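12/08/2025

Kokkinos Pigment Works, open day

The works opens its doors once a year, and the line to get in ran back past the bus shelter. I had ticket 81. Ticket 80 was a man with a folding chair, which should have told me something.

Vasiliki Christodoulou took our group through. She has given this tour for four years and walks it at the speed of someone who has heard all the questions. First stop was the milling room, where pigment gets ground into binder until it stops being gritty. We were handed earplugs and then given a long talk. I caught "viscosity" twice and nodded both times.

The color lab was better. Gerasimos Stergiou matches shades by eye before he lets the instruments have a go, and he had laid out 74 painted cards, all of them white. A woman near me asked which was the real white. He looked at her kindly and moved on to the drying racks.

Lunch was from the Fondetti van in the parking lot: one kind of sandwich, two prices. I never found out what the extra money bought.

In the afternoon they put us at tables to try student paints from various makers. My sky came out the color of a filing cabinet. A boy of six or so on the next stool painted a very decent horse and asked if mine was a road.

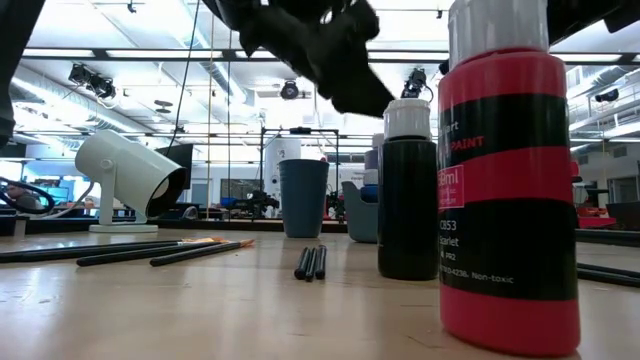
*Scarlet, with a smaller bottle of something much darker behind it.*

The shop is by the exit, naturally. Seconds were half price, and I came home with two tubes of an ocher I don't need. If you go next January, take the Bitov Street entrance, skip the slide show, and bring a folding chair.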